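Switching to a four-day week at a small shop, has anyone done it?
Small Business Talk > Staffing and Hours

flurkholm_emil wrote:
So I run a little toy and gift store (it's just me, Zahira, and a part-timer) and I'm thinking of closing one extra day a week starting in February. Our slowest day brings in 97 dollars some weeks, and I'm paying heat and wages to sit there! Has anybody cut a day and lived to tell about it? I'm worried regulars will show up to a locked door and never come back.

pennyjar21 wrote:
We did it at my yarn store and I'd never go back. Sales just moved over to the other days, mostly. Tell people early and put the new hours on the door, the receipts, everywhere.

Vitach_Dan wrote:
Gotta disagree. I closed an extra day and lost a daycare that used to spend 500 a month with me. They only shopped that day. Look at who comes in on the slow day before you look at the total.

flurkholm_emil wrote:
Ooh, good point, I never looked at it by customer. Meanwhile I've been pricing stuff for the play food shelf, and I can't decide if the banana goes for 9 or less. I kinda like it in the orange basket.
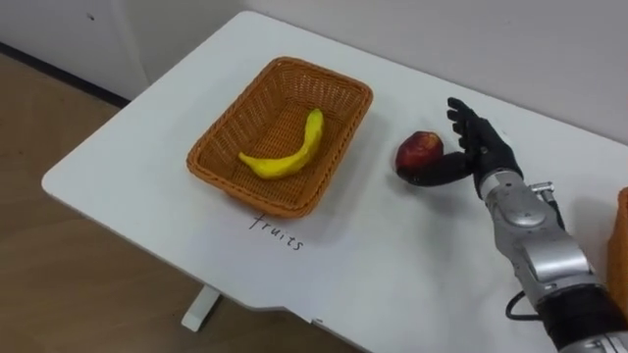

Reply #5

pennyjar21 wrote:
Cute! Sell it with the basket. And Dan, couldn't the daycare have called ahead? I open up by appointment for my bigger customers.

Vitach_Dan wrote:
They could have, but they went online instead. People don't call, Penny.

zahira_r wrote:
Zahira Rondonuwu here, the one who works the slow day, lol. Emil, I'd rather open at noon than close completely. Can we try that first?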